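Llevo unos años siguiendo los plenos de presupuestos de Evmont y el de este año lo vi entero, por la retransmisión del ayuntamiento. Duró bastante más de lo previsto y el debate de fondo empezó tarde, cuando ya se habían ido casi todos los del público.

El asunto principal era el autobús de Seo. La línea funciona desde octubre con un contrato provisional y el equipo de gobierno quería pasarlo a definitivo. La oposición pedía esperar a tener los datos de un año completo. Las dos posturas me parecen defendibles, pero ninguna se explicó bien. El portavoz del gobierno leyó un folio y el de la oposición contestó a otra cosa.

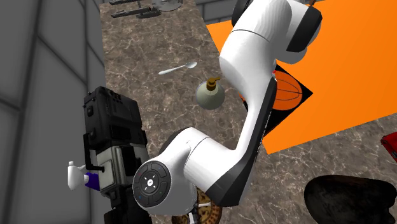

4/19/26 - Publicado por el autor del blog

La cifra que más se repitió fue la de 3494 viajeros. Es el total del primer trimestre, sumando los dos sentidos. El gobierno la presentó como un éxito y la oposición como un fracaso, y en el expediente no hay ningún objetivo con el que compararla. Lo leí dos veces por si se me había pasado. Hay una previsión de costes, un plano de paradas y una carta de los vecinos de Plendska, que piden que el último servicio salga a las 19 horas y no antes.

Esa petición se rechazó sin debate. Me pareció lo peor de la sesión. Quien vive en Plendska y trabaja en el polígono Divano sale cuando el último autobús ya ha pasado, así que la línea le sirve para ir y no para volver. Cambiar la hora costaría 2000 euros al año según el informe técnico, y en la misma sesión se aprobaron 1000 para renovar los atriles del salón de plenos sin que nadie pidiera la palabra.

Al final salió adelante el contrato definitivo, con una enmienda que obliga a publicar los datos de uso cada trimestre. Voté a este gobierno y seguramente lo vuelva a hacer - el anterior tuvo la línea parada toda la legislatura - pero una cosa no quita la otra.

El acta todavía no está colgada. Las alegaciones se pueden presentar en el registro, en papel o por la sede electrónica. Yo voy a presentar una sobre el horario, de una página, con el recorrido de Divano a Plendska y la hora de salida de los turnos. Cuando tenga respuesta la pondré en el blog.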